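Ajuda > Quarto das crianças > Perguntas frequentes

Por Sølve Söderlund, 17 jul 2019

Como devo lavar um pinguim de pelúcia pequeno?
À mão, com água fria e sabão neutro. Não esfregue o bico, porque a cor pode sair. Depois deixe secar à sombra, durante 16 horas. 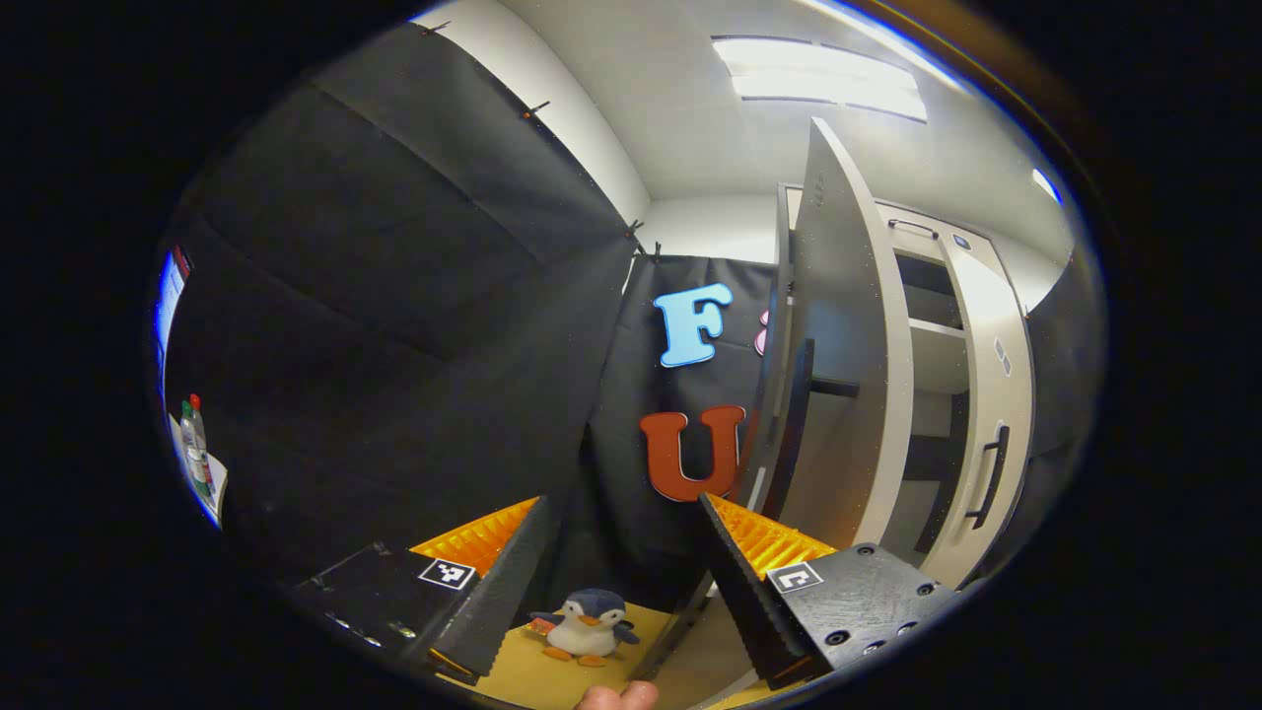

Se a barriga é branca, como em muitos pinguins, lave esta parte primeiro e troque a água.

As letras de espuma ficam bem numa cortina de tecido?
Sim, se são leves. Eu uso 2 pontos de linha em cada letra.

Posso trocar um boneco comprado na Sakham?
Pode, no prazo de 14 dias, com a etiqueta.

Contacto: Sakham, caixa postal 354, Grønli | © Sakham | Voltar ao topo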